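Standon Students Take Cabinet-Opening Robot to Skalby Simulation Challenge

STANDON, 12th April - The after-school robotics club at Standon High School has earned a place in the final of the Skalby Simulation Challenge, a contest in which student teams teach a robot arm to do household jobs inside a computer simulation. The club's entry, called Mok, opens cabinet doors.

It is the first time a team from Standon has reached the final, and the news was met with a great deal of shouting in Room 277.

"We had the qualifying results up on the big screen and the page took forever to load," said Yee-man Fung, the teacher who started the club. "When our name came up, two of the students ran down the hall to tell the band kids, who had no idea what we were talking about but cheered anyway. I couldn't be prouder of this group. They've worked so hard, and they've been so kind to each other while doing it."

The team has 6 members, most of them sophomores. None had written code for a robot arm before last fall. They meet on two afternoons a week and do all their work on the school's computers, where the arm, the table and the furniture exist only in software.

Opening a door sounds easy until you try to write it down as instructions. The arm has to find the handle, bring its gripper in at the right height, close its fingers on the bar, and then pull along a curve so that the door swings on its hinges. Pull in a straight line and the fingers slide off. The students have met every version of that problem, and they keep a log of each attempt with a short note on what went wrong. The log now runs to 2875 entries, and some of the notes are very funny.

Much of March went into the approach to the upper door, which has an upright silver handle on its left side. The group tried coming in from above, then from an angle, and finally settled on reaching straight across with the forearm level and a finger to either side of the bar.

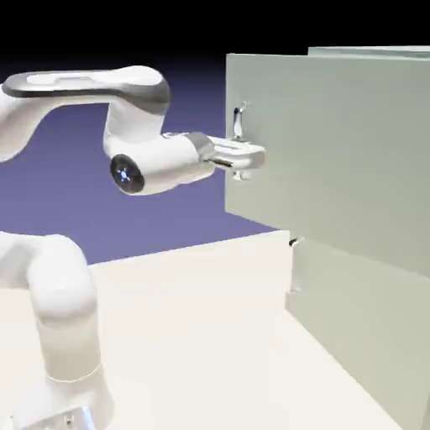 What Happens at the Final

Each team will run its program on a set of cabinets it has never seen, with handles in new places and doors of different sizes. Judges score how many doors are opened and how smoothly the arm moves. Teams also give a ten-minute talk about their work and take questions from students at other schools, a part of the day the Standon group is really looking forward to.

The final will be held at Zastatska Hall in Skalby. Families and friends are welcome, admission is free, and the runs will be shown on a large screen so everyone can follow along.

Come See It First

The club will hold an open afternoon in Room 277 before the trip, and anyone from the Standon community can stop by, watch Mok at work and try steering the simulated arm by hand. No experience is needed, and younger brothers and sisters are very welcome. Details will be posted on the school's events page and at the front office.

Students who would like to join the club next year can speak to Yee-man Fung in Room 277 after school.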